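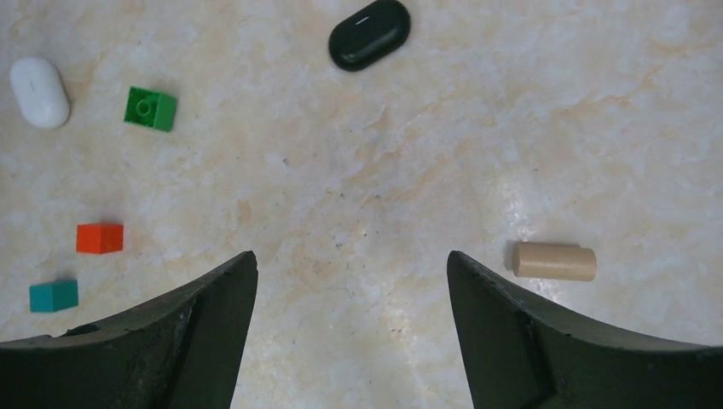 Care of a marble-patterned worktop where small toys live, and how to keep the toys together

Home & Household > Surfaces > Stone and similar
Posted 31 October 2024

Revelach

Good evening to everybody. I hope this is the correct section, and please excuse if I use a wrong word for the materials, in my language we have fewer of them.

We moved in April to a flat near Trerberg, and with the flat came a worktop with a marble pattern. It is cream and pale beige, with veins which are more tan or peach, and very small grey speckles. It is shiny enough that the light makes a bright patch on it. The owner before us left no papers. I do not know if it is real marble, or quartz, or something which is only printed to look like marble. I have looked at it so long that I can believe any of the three.

On this surface we keep the small toys. They are cubes in different colours, some of them of wood, small bricks with one stud, and little cars. There are always also other small things among them, for example small rounded oblong things like earphone cases, one black and one white. The white one I look for very often, and I must say that a white thing on a cream worktop is not easy to find when the lamp is on.

My problems are these.

First, I would like to know what the worktop is made of, without damaging it. A neighbour advised me to put a drop of vinegar and wait. I did not want to do it before I asked somebody.

Second, where the cubes are pushed to and fro, I feel with the finger that the surface has become a little less smooth. It can be seen only if I bend down and look along the surface to the window. I bought a pack of abrasive paper of 2000 grit from Hilar, because the man in the shop told me it is so fine that it can only polish. I have not opened it yet. Is it true?

Third, there is a pale red stain, near the wall, of the size of a coin. I suspect one of the red cubes, because it was left there on a wet cloth during a night. Washing-up liquid made it lighter but did not remove it.

Fourth, how do you keep such small pieces together? A big box we have tried. Everything goes into it in one minute and then everything must come out again to find one car. My daughter is 22 months old and her cousin is at school already, so what is good for one is not so good for the other.

The wall is pale lavender and I would like that any box or tray will go with it, but this is not so important. The yellow vehicle and the blue car are always at the back, and the cubes are everywhere.

Thank you very much in advance for your time.
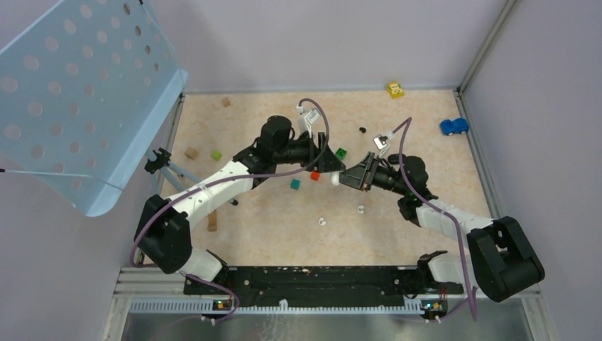 Villalobos

Please leave the vinegar in the cupboard! Your neighbour means well, but if it is real marble the acid will eat the polish in that place and you will have a dull spot for ever, and then you will know it was marble but you will not be happy about it. I did this in my old kitchen with half a lemon and it was not even a test, I was only making fish.

To find out what you have, I would do it in this order:

Look at the front edge, and at the edge around the sink or any hole, if there is one. In natural stone the veins continue over the edge and go down. If the pattern stops at the corner, or there is a thin line between the top and the edge, it is most likely a printed layer on a board.

Touch it in the morning with the back of your hand. Stone and quartz feel cold. A laminate takes the warmth of your hand very quickly.

Look for the same vein twice. Printed patterns repeat. Mine repeats every 90 cm and I lived with it two years before I saw it, now I see nothing else.

Open the cupboard below, if there is one, and look from under with a torch. The underside is usually left raw, and a board of pressed wood you will recognise at once.

Between marble and quartz it is harder. The speckles in quartz are often spread very regularly, in marble they come in clouds. If you still have doubt, treat it as marble, because what is safe for marble does no harm to the others.

For the abrasive paper, my advice is no, at least not now. It is fine paper, yes, but it is for wet work by somebody who then goes on with finer grades and a polishing powder. If you use only this one you will get a satin patch in the middle of a shiny top. On laminate it is worse, there is no way back. Ask if Hilar will take the pack back while it is closed.

For the less smooth place: wash it first with warm water and a drop of neutral soap, rinse, dry with a soft cloth, and feel it again the next day. Very often it is a film from hands and old cleaning spray, and the dust sits on top. I was ready to pay a man for my table and it was only spray.

Trerberg Tom's-End Toy Corner

We lend out toys to families, so this is our daily bread. I answer only the toys part.

Do not use one big box. Use low trays, the kind where you see everything from above. One tray for cubes, one for things with wheels, one for bricks. If you put thin felt under each tray it will not scratch, and it makes less noise also. Grey or dark blue inside is best, the light pieces and the dark pieces both show. We had cream trays first and it was a mistake.

The bricks with one stud I would take away completely from a child of 22 months. They are small enough to swallow. Put them in a jar with a screw lid, on a high shelf, for the cousin. The same with any small round thing that you are not sure about. There are cheap plastic tubes to measure if a piece is too small for a little child, you can find them in baby shops.

Wooden cubes should be wiped with a damp cloth and dried. Please do not soak them, the grain stands up and then they are rough on all sides, and rough cubes on a shiny surface is what you do not want. If one is rough already, there you can use your fine paper. So maybe keep the pack.

And the phone things, earphones and keys and so on, get their own bowl far from the toys. It works in our house for adults also, most days.

Revelach

Thank you both, this is very helpful and much faster than I expected.

I have looked with the torch. Underneath it is grey and rough like a stone, no pressed wood. At the edge the veins do go down, but not all of them, so I am still between marble and quartz. I will treat it as marble like Villalobos writes.

The bricks are now in a jar. My nephew has protested.

The red stain is still there. Has somebody an idea for this one? I will wait before I try anything.

Villalobos

For a coloured stain on pale stone people use a poultice. You mix baking soda with water until it is like thick yoghurt, put it on the stain 2 cm wider than the stain itself, cover with cling film, stick the sides down with painter's tape and leave it for one day. Then take off the film and let it dry fully before you lift it with a plastic scraper. Wipe with clean water, dry.

Try it first in a corner where nobody looks. It can need three or four times. If the red becomes paler each time, continue. If after the third time there is no change, I would call somebody who works with stone, because stronger products can take the polish with the colour. In any case no bleach, and none of the bathroom sprays, they have acid in them very often.

And put the painted cubes away dry. If you want to know which one it was, rub each red or orange one with a damp white tissue and look at the tissue.

Revelach

The tissue became pink from one cube only. It is now in a bag and will not come back to the worktop. The first poultice I put this evening, behind the bread bin, where it is the corner that nobody looks at. I will write here what happened when it is dry.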